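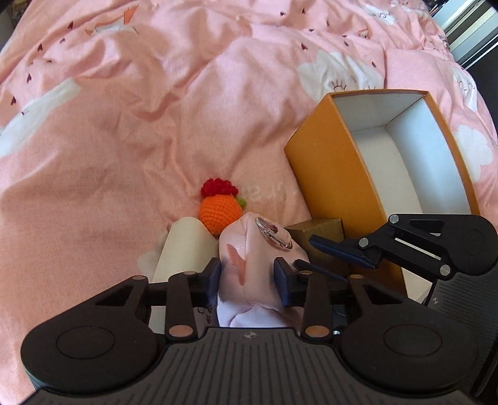
The Brirnon 13 is a budget phone, and I have used it as my only phone since March. Before it I had an older model from the same maker, so I can compare the two a little. The box was not large and there was not much in it: the phone, a cable, a small pin for opening the SIM tray, and a folded paper in very small letters. No charger and no case. My daughter likes boxes more than phones, and an orange one with a white inside, standing open on a pink sheet with clouds and hearts, is a normal sight in our home. For me the phone is more interesting, so I will start with how it feels in the hand.

It is light, and the back is matt plastic. I prefer this to glass. It does not show fingers so much and it does not slide off the arm of the sofa, as my last phone did many times. The power button is on the right side and it also reads your finger. It reads it well when the hand is dry. After washing dishes I must type the code.

The screen is bright enough for indoors. Outside at noon I had to put my other hand over it to read a message. Colours are a bit cold at first, but there is a setting for this under Display, and I moved it two steps to the warm side and did not touch it again.

Speed is what you can expect for the price. Messages, maps, the bank and the radio app all open without trouble. If I go from the map to the camera and back again, the map sometimes has to load from the beginning, and this is annoying when you are walking in a town you do not know. I had this problem in Burkstead, at a roundabout with five roads, and I took the wrong one.

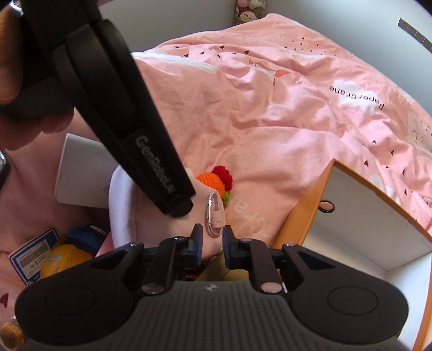

The battery is the best part. I charge it in the evening and on most days I still have 50 per cent left when I go to bed the next night. With a lot of video it is less, of course. Charging is slow. From almost empty to full it needed 103 minutes with my old charger, and I did not see a difference when I borrowed a stronger one from my neighbour Ragnvald Aasen.

The camera is good in daylight and poor in the evening. Faces become soft, like they are painted, and anything that moves is lost. There is a night mode, but you must hold the phone very still for several seconds, and my children do not agree to this. Video is acceptable if you stand in one place.

Calls are clear. The loudspeaker is thin, and music from it sounds like it comes from a tin. There is still a hole for headphones, and I was happy to find it.

About the software I have one complaint. When you switch the phone on for the first time, there are several games and a shop called Trarano already on it. The games can be removed. The shop can only be switched off, and after the last update it was on again and sent me offers at six in the morning.

I bought mine at Yakubu, where it stayed in my basket for a week before I decided. The memory was also a question. I have 672 photos on it now together with my apps, and there is still enough space, but a person who keeps films on the phone should buy a memory card at the same time. The tray takes two SIM cards, or one SIM and the card. It cannot take all three.

I would buy it again for myself. For my wife, who takes most of her pictures indoors in the evening, I would look at something with a better camera and accept a shorter battery.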